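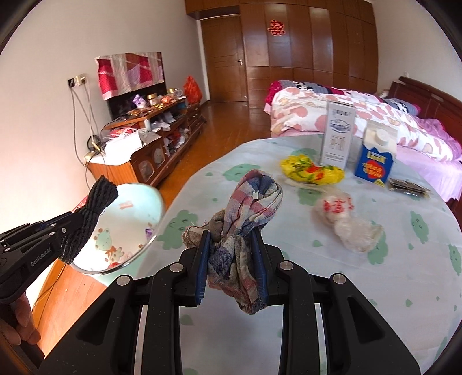 행주를 삶지 않은 지 2년이 됐다. 귀찮아서 그만둔 것이 맞는데, 그만두고 나서야 왜 그렇게 열심히 삶았는지 따져 보게 됐다. 엄마가 삶으니까 삶았고, 결혼하고 나서는 시어머니가 삶으시니까 또 삶았다. 들통에 과탄산 한 숟갈 넣고 부르르 끓어 넘치면 가스레인지까지 닦아야 했는데, 그 일을 왜 하느냐고 물어본 적은 없다.

요즘은 삶는 대신 무언가를 사라고 한다. 지난 5월에 동네 마트 세제 코너에서 드리미어(Drimier)라는 살균 세제를 샀다. 작은 통에 21회분이 들어 있고, 찬물에 풀어 담가 두기만 하면 된다고 적혀 있었다. 써 보니 냄새는 확실히 덜했다. 그런데 세제 향이 워낙 진해서 냄새가 없어진 건지 덮인 건지 나로서는 구별할 방법이 없다. 후기에는 다들 "신세계"라고 썼던데, 그분들은 어떻게 구별했는지 궁금하다.

스카미스(Skamis) 행주는 더 의심스럽다. 마르는 속도가 보통 면행주보다 88퍼센트 빠르단다. 무엇을 기준으로, 어떤 방에서, 얼마나 짜서 널었을 때의 88퍼센트인지는 포장지 어디에도 없다. 장마철 우리 집 부엌에서는 면행주나 그 행주나 저녁까지 눅눅했다. 88이라는 숫자가 괜히 미덥게 들리는 것도 문제다. 90퍼센트라고 했으면 나도 그냥 웃고 지나갔을 것 같다.

그렇다고 옛날 방식이 다 옳다는 말을 하려는 건 아니다. 살림 카페에 가면 "우리 할머니는 양잿물로도 잘만 사셨다"는 댓글이 꼭 달리는데, 할머니들이 손이 다 트도록 빨래하신 이야기는 왜 빼는지 모르겠다. 식초와 베이킹소다를 한꺼번에 붓고 거품이 나니까 때가 빠진다는 글도 여전히 돌아다닌다. 둘이 만나면 서로 중화되고 거품은 이산화탄소다. 보기에 시원하기는 하다.

지금 내가 하는 건 이 정도다. 쓰고 나면 주방비누로 비벼 빨고, 꽉 짜서, 접지 않고 넓게 펴서 넌다. 생고기 핏물이나 달걀물은 행주로 안 닦고 키친타월로 닦아서 버린다. 빨아도 쉰내가 남으면 현관 바닥 닦는 걸레로 내려보내고, 걸레로도 못 쓰겠으면 버린다. 시장에서 한 장에 1,000원 하는 면행주라 아까울 것도 없다. 이렇게 했더니 배탈이 줄었다거나 하는 보고는 드릴 게 없다. 삶을 때도 안 났고 지금도 안 난다. 우리 식구 몇 명으로 뭘 증명할 수 있는 것도 아니고.

댓글로 스팀 살균기를 사라는 분이 계셨다. 부엌에 콘센트가 모자라서 밥솥이랑 번갈아 꽂아야 하는 집이라, 그것까지 들이면 밥을 언제 하나 싶다. 써 보신 분 중에 1년 넘게 꺼내 쓰고 계신 분이 있으면 알려 주시면 좋겠다. 산 지 일주일 된 분 말씀은 마음만 받겠습니다.

다음에는 도마 이야기를 쓸 생각이다. 나무 도마를 햇볕에 말리라는 말부터 좀 따져 보려고 한다. 우리 집은 북향이다.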